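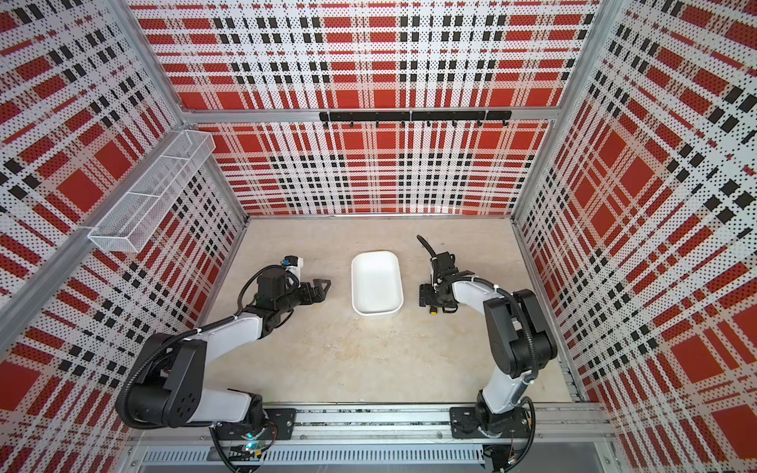

*A two-arm cell at the Kalthorpe packing site, with a tray between the grippers.*

**FOR IMMEDIATE RELEASE**

**Filtent puts two-arm cells on its tray packing line at Kalthorpe and retrains packing staff to run them**

KALTHORPE, 22/02/2018 – Filtent, which packs and ships replacement filter kits for home and office equipment, has put seven two-arm robot cells to work at its Kalthorpe site. The cells were supplied by Trisix and set up by the installation firm Gallardo. They take over the part of tray packing that staff have long named as the hardest on the hands and shoulders: picking up a tray, holding it square, loading it and passing it on, for a full shift.

The site employs 239 people. Of these, 116 work in tray packing. All 116 keep their employment with the company, and their hourly pay stays the same or goes up. The agreement covering the change was signed in October, before the first cell was delivered, and copies are posted in the break rooms and at the shift office.

**What the cells do**

Each cell has two arms mounted on a rail along the front of an enclosure, with a flat work surface between them. Each arm ends in a gripper with two fingers. The arms work on one tray at a time. One arm steadies the tray while the other places the parts, and they can trade jobs when a part has to go in from the other side.

Filtent looked at single-arm machines first. A single arm needs a fixture to hold the tray still, and the company packs into trays of many shapes. A new fixture for every shape would have meant a changeover each time the order changed, and on some shifts the order changes several times before lunch. With two arms, the tray is held by the machine itself and a change of tray is mostly a change of program.

The walls inside the enclosures are perforated panels, so hooks and baskets can be put up where the operator wants them. The panels at Kalthorpe have a red, white and black plaid print. The packing crews chose it from the supplier's list in a vote held on all three shifts. Plain gray came second.

**What changes for packers**

Until now, a packer at Kalthorpe stood at one station and loaded trays by hand. The target for a full shift was 200 trays of the large kit, with a higher target for small kits. Packers rotated between stations, but most of the stations called for the same motion.

Under the new setup, a packer who moves to the cells becomes a cell operator. The operator's duties are:

- bringing trays and parts to the cell and checking them against the order sheet
- selecting the program for the kit and running one test tray
- checking finished trays and pulling any that are wrong
- clearing stops and logging the reason
- wiping down the work surface and grippers at the end of the shift

Operators do not repair the arms. A cell that can't be restarted from the panel is handed to site maintenance, and the operator goes back to a hand packing station until it is running again. Time spent waiting on a repair is paid at the operator rate.

Hand packing is not going away. Kits with soft or loosely bagged parts will still be packed by people, and so will short orders where setting up a program would take longer than doing the job. Filtent expects these orders to stay a large part of the work at Kalthorpe. Hand stations have been moved closer together to make room for the cells, and the old fixed benches have been replaced with benches that can be raised and lowered.

**Targets**

The individual tray target has been dropped for cell operators. Output is recorded by cell and by shift, and the record is used for planning. It is not used in individual reviews. This was a condition set by employees during the talks, and the company agreed to it in writing.

The target for hand packers has not been raised. Filtent and employee representatives will look at it again after the cells have run through a full busy season.

The company is not giving out a speed figure for the cells. On plain, rigid trays they keep a steady pace. On thin trays they are slower than an experienced packer, and the grip settings for those trays are still being worked on. Two of the thin tray types have been taken off the cells for now and returned to hand packing.

**Training**

Training is open to everyone in tray packing, in order of length of service. It is held on site during paid hours. The first part covers safe entry to the cell, the stop controls and what each panel message means. The second part is spent at a working cell with a trainer. Trainees load, run, stop and restart the cell, and they deal with common faults such as a tray that has slipped or a part that was not picked up.

People who start the training can return to their old station at any point, with no note on their record. Some already have, and said they preferred hand packing. Others have asked to learn how programs are changed. Trisix will offer a longer course on that subject at Kalthorpe, and Filtent will cover the cost for those who pass the first two parts.

Written materials were rewritten after the first group went through. Packers said the supplier's manual used too many terms that were not explained and had the stop procedure too far back. The stop procedure is now on the first page of the site handbook and on a card at every cell.

**Safety**

Gallardo carried out the risk review together with the site safety team and packers from each shift. Several changes came from the packers. The supply carts were moved to the side of the cells so that operators do not have to step backward into the aisle. The stop control was moved to where it can be reached with either hand. Floor marking was repainted so that the walkway past the cells is wide enough for two people and a cart.

Nobody is to reach into a cell while it is in run mode, for any reason. That rule applies to supervisors, maintenance staff and visitors as well as to operators.

The cells have small cameras fitted at the wrist of the arm, used to find the tray and the parts. Employees asked early on whether these would be used to watch people. The written agreement says that camera images from the cells may be used only to run the equipment and to trace faults, and that they may not be used for attendance, discipline or reviews. Stored images are deleted once the fault they belong to has been closed.

**How the work was done**

The first cell was installed away from the main line and ran on trays that were then checked by hand, every one. It stayed there until operators on all shifts had worked with it. The remaining cells were brought in one at a time, so that the line did not have to close. There were some lost hours during the electrical work, and a few orders shipped late as a result. Customers affected were told directly.

Early problems were mostly with the trays. Small differences between batches, which a packer would correct for without thinking about it, caused the arms to stop. Filtent has since asked its tray suppliers for tighter limits on rim shape, and incoming trays are now sampled at the dock. That sampling is a new job on each shift and was filled from the packing crews.

**Next steps**

No more cells are on order. The company will review the seven now in place with employees before making any decision on adding to them. The review will cover output, faults, injuries and reports of strain, and how operators rate the work. A summary will be posted at the site and sent to anyone who asks for it.

Filtent has no plan at present to use the cells in its warehouse or in shipping.

**About Filtent**

Filtent packs and ships replacement filter kits and related parts. Its packing work is based at Kalthorpe.

**About Trisix**

Trisix builds two-arm robot cells for packing and light assembly, and trains the people who run them.

**About Gallardo**

Gallardo installs and services automated equipment at working plants.

**Press contact**

Filtent Press Office, Kalthorpe. Requests to visit the packing line should be sent in writing and should state the number of visitors. Closed shoes are required on the floor.

\# \# \#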